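I finally replaced the shoebox that all my bath puffs and hair ties were living in, and I'm so happy with what I got that I'm writing it up on a Sunday night. It's the Larkora shallow tray, in pink (of course), and it's the see-through kind, so I can tell what's in it from across the bathroom.

The first thing I liked is the shape. It's a rectangle with nicely rounded corners, so a cloth goes around the inside in one swipe and no gunk collects. The rim is a slightly darker rose than the rest — a small thing, but it makes the tray look finished! I've had mine since April and it still looks new, even after I dropped it in the tub twice.

Size-wise, a big fluffy mesh puff takes up half of it and leaves the other half for a razor, a bar of soap or whatever you like. I bought one for my sister too and she keeps scarves in hers.

Gripes? It's shallow, so tall bottles tip over, and there are no drain holes. I empty mine after every shower and that's been fine. I'd also love a lid — Wivlow makes one for their deeper box, but it doesn't fit this.

I paid 10 dollars and would happily pay it again. I'm already eyeing a second one for the hall closet, if they still have the pink.
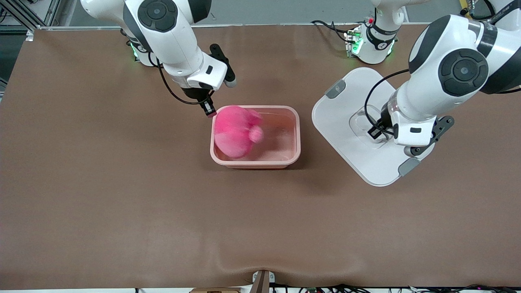 The pink tray with a bright pink bundle in the left half, right half still free.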